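**Ticket 493 - Zone 6 (entry) calls for heat with no demand at thermostat**

Site: Uster Street, ground floor unit
System: hydronic in-slab, gas boiler, one manifold
Controller: Braritz wiring centre, firmware as supplied
Actuators: Kiani, normally closed, 24 V
Opened by: Shazia Jatoi (owner)
Assigned: Naveed Janjua, Ukell Heating
Opened: 29/06/2019
Priority: normal
Status: resolved, under observation

### Reported fault

Owner's words, from the web form:

> The entry floor gets warm overnight even though the thermostat there is set to off. The other rooms follow their schedules. The boiler starts by itself at odd times and I can hear the pump run for a while, then it all stops. The gas bill for May was a lot higher than I expected. Nothing on the thermostat screen looks wrong. I have changed the batteries in it twice.

System was commissioned in April by the builder's plumber. No commissioning sheet was left on site. The zone labels on the manifold are in marker and two of them have been crossed out and rewritten.

### Entry 1 - phone, NJ

Asked owner to read the zone lights on the wiring centre with all thermostats set to off. She reported all zone lights off, pump light off, boiler light off. Asked her to wait and check again. Still off after 10 minutes.

Asked her to turn on the entry thermostat only, setpoint above room temperature. Zone 6 light came on, then pump, then boiler. Delay between zone and pump matched the Braritz default. Turned it off again and the lights dropped out in the right order.

So the thermostat and the controller agree with each other during the day. The fault is overnight. Two candidates at this point:

- something else is opening the zone 6 valve
- the valve is not closing and zone 6 takes flow whenever any other zone runs

The second fits the warm floor. It doesn't fit the boiler starting by itself, unless another zone is calling and the owner hasn't noticed. Asked for the schedules of all zones.

### Entry 2 - email from owner

Schedules received. The bedroom zones have an overnight setback, not an off period. Setback was left at the factory figure, which is high enough that the bedrooms would call several times on a cold night. Owner had read "setback" as "off".

That accounts for the boiler and pump. It leaves the entry floor.

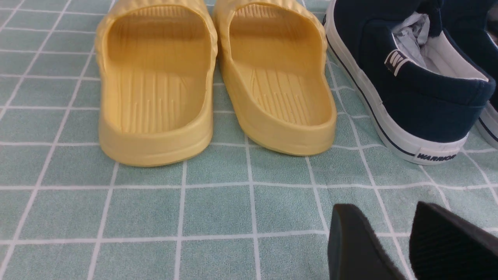
Asked owner to lower the bedroom setback and leave everything else alone for a few nights, and to note the boiler burner hours morning and evening. The burner hour counter is in the second menu on the boiler display. It shows whole hours only, so short runs won't register until they add up.

### Entry 3 - phone, NJ

Burner hours well down overnight. Owner says entry floor is still warm in the morning, though less so. Consistent with zone 6 passing water when the bedrooms call.

Talked her through checking the actuators on the manifold. The Kiani has a raised collar on top that stands up when the valve is open and sits flush when it is closed. With all zones off:

| Port | Label on manifold | Collar |
|---|---|---|
| 1 | Bed 1 | flush |
| 2 | Bed 2 | flush |
| 3 | Living | flush |
| 4 | Kitchen (rewritten) | flush |
| 5 | Bath | flush |
| 6 | Entry (rewritten) | flush |

No visible fault. Collar position only shows what the wax element is doing. It says nothing about the pin underneath, so a stuck pin is still possible. Booked site visit.

### Entry 4 - site visit, NJ

Removed actuator from port 6 and pressed the pin by hand. Full travel, springs back cleanly. Refitted. Did the same on port 4. Also fine.

Actuator resistance measured on both, cold, leads disconnected. Readings close to each other and inside the Kiani range. No short to earth. Supply at the terminals 24 V nominal and steady with the pump running.

Ran bedroom 1 only and watched the flow meters. Port 1 rose to its set flow. Port 6 stayed at zero. Port 4 stayed at zero. Ran bedroom 2 only. Port 2 rose, nothing on 6.

Ran kitchen only. Port 4 rose, and the return on port 4 warmed up as it should. Left it for a full cycle and checked floor temperatures with the contact probe. Kitchen floor: no change. Entry floor: rising.

Ran entry only. Port 6 rose. Entry floor had to be allowed to drop back first, so this took most of the afternoon. Kitchen floor rising.

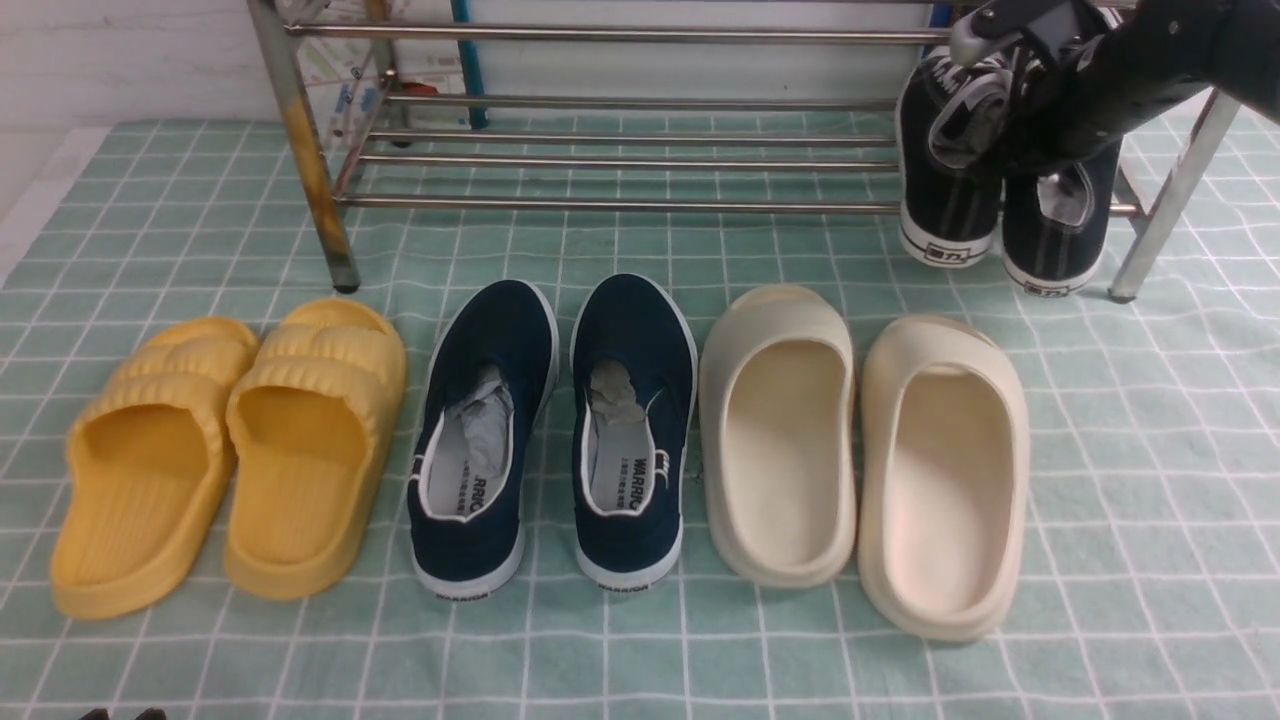

*Entry, rack side. Slides at the left end of the row.*

Loops 4 and 6 are crossed. The entry thermostat opens the kitchen loop and the kitchen thermostat opens the entry loop. The rewritten labels suggest someone noticed a mismatch at commissioning and corrected the labels the wrong way around.

Kitchen schedule has an early morning warm-up block, starting well before the owner gets up. That is the period when the entry floor heats. It was never an overnight fault as such - it looked like one when first noticed at breakfast time.

Owner confirmed the kitchen had "never really come up" but had put it down to the tiles.

### Entry 5 - fix

Two options:

1. Swap the pipework at ports 4 and 6.
2. Swap the actuator leads at the wiring centre.

Option 2 chosen. No need to drain, and flow settings stay with their own loops. Steps as done:

1. Isolated supply at the switched fused outlet, confirmed dead.
2. Moved zone 4 actuator pair to zone 6 terminals and zone 6 pair to zone 4.
3. Tugged each conductor after clamping.
4. Relabelled ports 4 and 6 on the manifold with printed tags. Old marker removed.
5. Wrote the change inside the wiring centre lid.
6. Restored supply, called each zone in turn, confirmed collar and flow meter against the new tags.

Port 6 on the manifold is now driven from zone 4 and port 4 from zone 6. Anyone working on this later should go by the tags and the note in the lid, not by the port order.

Checked flow settings while there. The kitchen loop is the longer of the two and had been balanced as if it were the entry. Opened it up and brought the entry loop back to match. Flow meter readings recorded in the lid note.

Bled the manifold at both ends. A small amount of air from the return bar. System pressure topped up and holding.

### Entry 6 - follow-up, phone

Owner reports kitchen warm at the scheduled time and entry floor cold to the hand with its thermostat off. Burner hours lower again. She asked whether the thermostat in the entry could be left off all winter. Answered yes, with one caution: the Braritz exercises idle valves on a timer, so the zone 6 light will come on for a few minutes now and then with the thermostat off. That is normal and the boiler should stay off while it happens.

She also asked about running the boiler pump at 100 per cent to warm the kitchen faster. Advised against it. Pump is on proportional pressure and the kitchen loop is reaching its set flow. A faster pump would mostly add noise at the manifold.

### Outstanding

- Builder's plumber has been asked for the as-laid loop drawing. No reply yet.
- Loops 1, 2, 3 and 5 were checked against their labels by flow only. Floor probe was used on 4 and 6. Owner says bedrooms, living and bath all respond to their own thermostats, so no further visit planned for this.
- Boiler flow temperature is set higher than needed for in-slab. Left alone for now to avoid changing two things at once. Revisit once there is a week of burner hours to compare.

### Parts and labour

No parts. One site visit. Invoice to builder under defects period, copy to owner.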